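Open day at Oltmanns in Plelstead – who went?

mahrous_m
Posted in March, 9:40 pm
I went to the open day and want to write down my impressions while they are fresh. In total there were 11 stations, and I managed to see 7 of them. The welding hall was too full, so I skipped it. For me the best one was the table with the two small arms and the cable. A young engineer, Nouhaila El Ouafi, explained everything with much patience, also to the children.

The task sounds simple. A coiled black cable lies on a wooden table between two grippers, and the arms should pick it up and hand it over from one to the other. 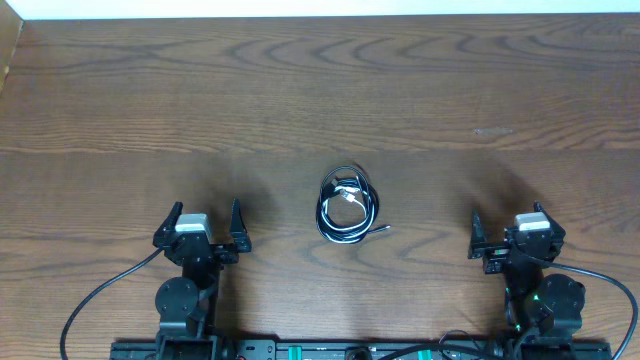
She told us that soft things are much harder than boxes, as a cable has a new shape each time you put it down. They have recorded 700 tries until now. I stayed for five rounds, and three of them went well – for me this was honest, because they did not hide the other two.

yvonne.dawber
Three out of five is not something I would invite visitors for. At the Endley show last year the Fliseo people had an arm packing trays all afternoon without one mistake.

kwaku_mahama
@yvonne.dawber Trays always sit in the same place. You cannot compare it.

yvonne.dawber
I can compare what is useful to me. I run a packing line, and I need to know what I can buy this year.

mahrous_m
I understand your point, but she said very clearly that it is research and not for sale. Maybe they should write this on the sign also.

durrani77
Was there a queue for this table? I am thinking of taking my students next time, and they lose interest quickly. Also, is the parking still behind the paint shop?

mahrous_m
We waited 7 minutes, it was fine. Parking is now on the north side, and you must sign in at the gate first. Please bring closed shoes for the students – two visitors in sandals could not enter the halls.

durrani77
Thank you, I will tell them.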